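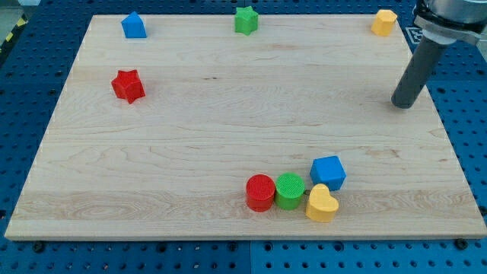
Irken Timber Library: Frequently Asked Questions

What is the Timber Library?
The Irken Timber Library lends samples of hardwood and softwood to schools, designers and members of the public. The collection is housed on the ground floor of the Niazi Building and holds 200 species.

Who may borrow samples?
Any person aged 16 or over may register as a borrower. Proof of address is required. Schools and colleges should apply for a group account, which allows one member of staff to borrow for a whole class.

How many samples may I take at once?
Individual borrowers may take up to 6 samples. Group accounts may take more by prior arrangement. The loan period is 10 working days and may be renewed once, provided that no other borrower has placed a reservation.

Is there a charge?
Registration and borrowing are free. A charge is made for samples that are lost or returned damaged. The amount depends on the species and is shown on the loan slip.

May I cut, sand or oil a sample?
No. Samples must be returned in the condition in which they were lent. Borrowers who wish to test a finish should ask at the desk for offcuts, which may be kept. Offcuts are not available for every species.

How should samples be stored while on loan?
Please keep them flat, indoors and away from radiators and direct sunlight. Some species, cherry in particular, darken noticeably when left near a window. Samples should not be kept in a garage or shed.

Can staff identify a piece of wood for me?
Yes, in most cases. Please bring the piece to the desk between 2 pm and closing time. A clean end-grain surface is helpful. We cannot identify wood from photographs, and we do not give valuations of furniture.

Does the library sell timber?
No. A list of suppliers is available on request — inclusion in the list is not a recommendation.

Are all species available to borrow?
Most are. The Presier Collection of historic veneers is for reference only and must be viewed in the reading room. Appointments are required. Certain protected species are also held for reference and cannot leave the building.

May samples be returned by post?
Yes. Please use the box supplied and obtain proof of posting. Samples may also be left at the Flendik branch during opening hours.

When is the library closed?
The library closes for stocktaking each November. Loans falling due in that period are extended automatically, and returns may still be made at the Flendik branch.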